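Section 6. Moving a Packing Bench to Shared Work

This section is for the bench lead and the packers at the Wirnetti puzzle line. It covers the change from packing by hand to packing with the arm. Bolting down and wiring are in Section 4 and must be signed off first.

6.1 Who does what

Before the change, one packer picked every notched piece out of the tray, checked it and put it in the sleeve. With the arm running, the arm does the picking. The packer loads trays, checks edges, and deals with anything the arm leaves. At the Ivcombe site, packers rotate through three jobs in a shift: loading, checking and sleeving. Post the rotation at the bench before the first shift. Questions about the rotation go to Sze-wing Siu. Questions about the arm go to Erdal Uysal.

CAUTION: Keep hands out of the tray area whenever the arm is powered, even if it is standing still. Press HOLD and wait for the steady amber light before you reach in.

6.2 Loading the tray

1. Press HOLD and wait for the steady amber light.

2. Wipe the bench and the floor of the tray. Sawdust under the tray lets it slide.

3. Set the tray with its long side running left to right.

4. Lay the pieces flat. They do not have to be straight or evenly spaced, and two pieces may sit with their notched edges together.
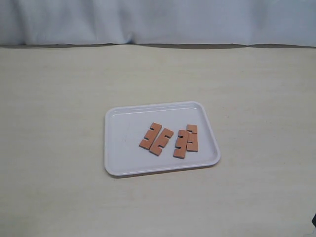 Figure 6-1. Tray with four notched pieces, arm clear.

5. Step back behind the floor line and release HOLD.

NOTE: Do not stack pieces. Packers who are used to filling a tray by the handful will need a few shifts to get out of the habit. Bench leads should expect this and should not write it up.

6.3 First run

Run the first 70 trays at low speed with a packer watching. The speed setting is on page 2 of the Nerkness panel.

1. Select LOW and press START.

2. Watch the arm go to the tray. The fingers should come down beside the rim without touching it.

3. If the fingers touch the rim, press HOLD, move the tray back to its mark and start again. If it happens twice on the same tray, call Erdal.
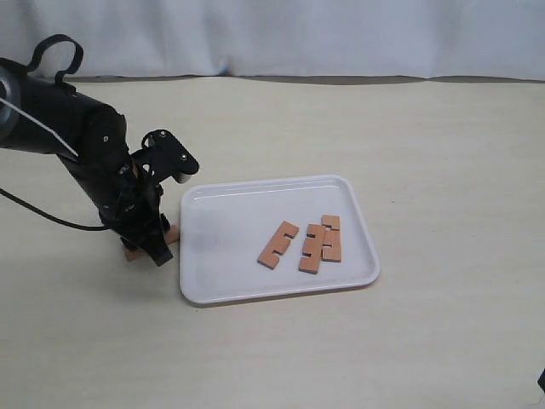 Stay at the bench for the whole of the first run. The packer watching does not sleeve or check during this time, and the trays do not count toward the shift total. Write down each stop on the bench sheet with the panel code. Code 702 is a missed pick and clears by itself on the next try. Code 959 means the fingers closed on something they could not hold. It has to be cleared by hand, with HOLD pressed.

4. After 70 trays with no 959, change the setting to NORMAL.

CAUTION: Do not try to catch a piece the arm has dropped. Leave it where it lands until the amber light is steady.

6.4 During the shift

1. Check one sleeve in every 200 for chipped notches. Use the Yuen gauge from the drawer.

2. Change jobs at the times on the rotation sheet, even if the arm is behind. The checking job is hard on the eyes and must not be held for a full shift.

3. If the arm is down for more than one break period, go back to hand packing. Keep the sleeves and the old hand trays within reach of the bench for this.

4. When a tray is empty, let the arm finish its move before you press HOLD.

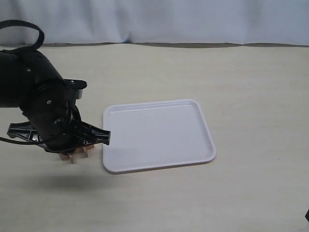 5. Swap in a loaded tray and release HOLD.

6. At the end of the shift, select PARK, switch off at the panel and sign the bench sheet. Put any chipped pieces in the rework bin and enter them under the job you were on when you found them.

NOTE: Stops are recorded against the bench and never against the packer. The sheets are read at the October review, where packers can ask for changes to the rotation or to the loading steps.

Section revised June 24, 2022.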